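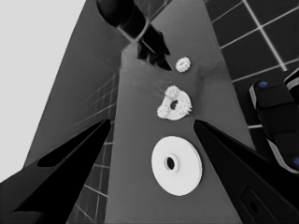

Sudley Library Seed Swap Comes Back Bigger, With a Whole Room of Its Own

8/13/25

If you stopped by the Sudley Public Library in May and found yourself squeezing past a crowd by the front desk with a packet of runner beans in each hand, you'll be glad to hear the seed swap is moving. Starting this fall it gets the Haslam Room, the big sunny one at the back that used to hold the bound newspapers, and it will stay open whenever the library is.

The swap began 3 years ago as a shoebox of tomato seeds that Halima Uzor brought in from home and left next to the returns slot, with a note asking people to take some and leave some. People did, and they kept on doing it (one family left enough dill to plant half the county!). By this spring the collection had grown to roughly 2,000 packets, and the shoebox had long since given way to an old card catalog with the drawers relabeled by vegetable.

"I only wanted to get rid of my extra tomatoes," Uzor told us over a very good cup of mint tea. "Then I'd come in to return a book and there would be okra in there, and I had never grown okra in my life, so of course I took it home."

The new room will have space for the card catalog, a long potting bench and a shelf of gardening books that have been living upstairs where hardly any gardeners ever went looking for them. Piret Mets, who runs adult programs at the library, is planning a set of evening talks to go with it. The first will be given by Sze-wing Kuo, whose garden on Clarno Street many readers will know from the gourds hanging over the fence, and it will cover how to save seed from squash without ending up with something strange and bitter the next summer. Zdenka Mujić has agreed to follow with one on peppers, and she is bringing samples, so come hungry.

You don't need a library card to take part, and you don't need to bring seeds to take seeds. If you do bring some, please make sure they are fully dry, put them in a paper envelope, and write down the plant and the year you picked them. The library would especially love more flowers this time, as well as beans of any kind and anything that does well in shade. It has plenty of zucchini, thank you.

Envelopes are free at the front desk. Questions can go to Piret Mets at the library, by phone or in person, and she says she is happy to take a look at mystery seeds too.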